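Finding out why the gripper closes on nothing: a walk through one fault in simulation

Written by Quang Lục, 23 November 2020

This page is for people who train or test a gripper in a simulated kitchen and meet the same fault that I met. The gripper goes to the utensil, it closes, it lifts, and the utensil stays where it was. The log says "grasp complete". I lost much time on it in May, so I write down the order in which I now check things.

I use the Flullano controller with the Nilico kitchen set. If you use other software the names of the settings will be different, but the order of the checks should still help you.

Before you start

Save a copy of your scene file and of your controller settings. Write down the random seed of the failed run. Without the seed you will get another layout of the objects, and perhaps the fault will hide from you for a day, as it did from me.

Step 1. Repeat the fault

Run the failed episode again with the same seed, 10 times. If it fails every time, go to step 2. If it fails only sometimes, set the physics to a fixed time step and try again. In my case the miss came back in every run after I did this.

Step 2. Stop before the fingers close

Put a pause in the program at the moment when the controller changes from "approach" to "close". Then open the wrist view and look at what is between the fingers. Do not trust the side view for this. From the side, the gripper and the utensil can cover each other and you will believe that they are at the same place.
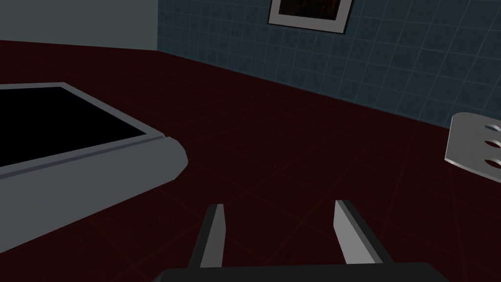 Wrist view at the pause. The fingers are open over bare tiles and what looks like the slotted utensil is at the far right.

If your view is similar, the closing command is not your problem and you can leave the finger force alone. I raised the force three times before I looked at this view, and of course it changed nothing.

Step 3. Compare the two positions

Print the target position that the controller uses, and print the position of the utensil from the scene. Subtract one from the other. A difference of 1 or 2 mm is normal. I had 40 mm, almost all of it sideways.

Step 4. Find where the difference comes from

There are two usual places.

The first is the origin of the object. Open the utensil in the model editor and look where its zero point is. Some models have it in the head, others at the end of the handle. If the grasp point was written for one and the model was changed for the other, the gripper will go to a place beside the object.

The second is the camera offset. Look for the line "wrist_offset" in the settings. After an update this line can go back to the default value, and there is no warning. This was my fault: the offset was correct in the old file and zero in the new one.

Step 5. Correct one thing only

Change one value, save, and run the same seed again. Please do not correct the origin and the offset together. If the result is good you will not know which one did it, and the other change may cause trouble with the next object.

Step 6. Add a check for an empty grasp

The wrong offset was my mistake, but the false message in the log was more serious. Our controller reported success when the fingers stopped moving, also when they stopped against each other. I added a rule: if the final opening is smaller than the thinnest part of the object, the run is marked as failed and the arm does not lift. For thin metal utensils you have to set this limit with care - my first value was too large and it refused good grasps.

Step 7. Test with new seeds

Run 100 episodes with new seeds and read the failed ones separately. I had 15 failures left, and each of them was now reported as a failure.

Do not move the program to a real arm before step 6 is finished.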